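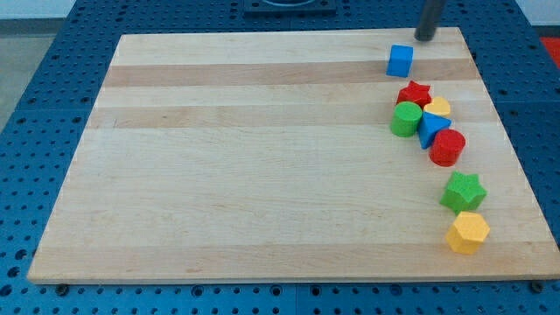
Striped wooden board and coloured blocks on a blue worktable

About Filville

Filville is a documentary photography studio and small teaching space. We make long-running photographic projects about work, trade and public services, and we print and frame them on the premises. We also run courses for people who already take pictures and want to learn how to build a body of work from them.

The studio was started by Wycliffe Shemweta after several years as a staff photographer on a regional paper. The paper cut its picture desk and he took on the lease of two ground-floor rooms with the redundancy money. One room became the darkroom and the other was an office, a classroom and a place to store other people's bicycles. We have since taken the upstairs as well.

What we do

Most of our time goes on our own projects. Each one begins with a long period of visiting without much photography. We ask permission in writing, we go back often, and people who appear in the pictures see them before they are published. If someone asks to be left out within the agreed period, they are left out.

Gonder was the first project we finished under the studio's name. It follows the night staff of a wholesale fruit and vegetable market over two winters. The prints were shown in the market's own canteen before they went anywhere else, and a set still hangs there. The book was printed in an edition of 500 and is out of print. We keep a reading copy in the studio.

Correa is about ferry crews and the families who live by their timetable. It was photographed on medium format film, mostly in harbour towns out of season. The edition is smaller, 100 copies, each with a signed print. A few are left and can be bought by email or in person.

Huvmont is in progress. It looks at small courts and tribunals: the ushers, the interpreters, the waiting rooms and the people who sit in them. Photography is not allowed during hearings, so the work is made before and after, in empty rooms and corridors, along with portraits taken elsewhere. We expect to be working on it for some time and don't have a publication date.

Commissions

We take on commissioned work for charities, unions, museums and local authorities, and now and then for companies. Commissions pay for the projects. We quote by the day, with editing and retouching included, and we agree the uses of the pictures at the start. Copyright stays with the photographer. We don't supply pictures to image libraries.

If you want a single day's event coverage we are probably the wrong people to ask, but we can pass you on to former students who do it well.

Courses

The main course runs for 12 weeks, one evening a week, with a maximum of eight students. Everybody brings a subject of their own and works on it throughout. The evenings are spent looking at prints on a table, arguing over the order, and throwing things out. There is some technical teaching, but you should know how to use your camera when you arrive. Any camera will do.

We run four weekend workshops a year as well. These cover darkroom printing, editing and sequencing, recording interviews to go with pictures, and making a book dummy by hand. Materials are included in the fee. One place on every workshop is free for someone who could not otherwise come. To apply for it, send us a few lines and some pictures. No proof of income is needed.

The next evening course starts in the autumn. Applications for the current one closed in February.

Darkroom hire

The darkroom has three enlargers, two for 35mm and medium format and one that takes negatives up to 4 x 5 inches. It is black and white only. Former students can hire it by the half day. Other people are welcome after a short induction, for which there is a small charge. Please bring your own paper. Chemicals are provided, and should be left as you found them.

Visiting

The front room has a changing display of prints by students and by us, and is open on weekday afternoons or by appointment. The door and front room are level with the street. The classroom is upstairs and there is no lift, so tell us when you book if this is a problem and we will teach on the ground floor.

We answer email slowly when we are away photographing. Ring the studio if it is urgent.

Page last updated March 29, 2019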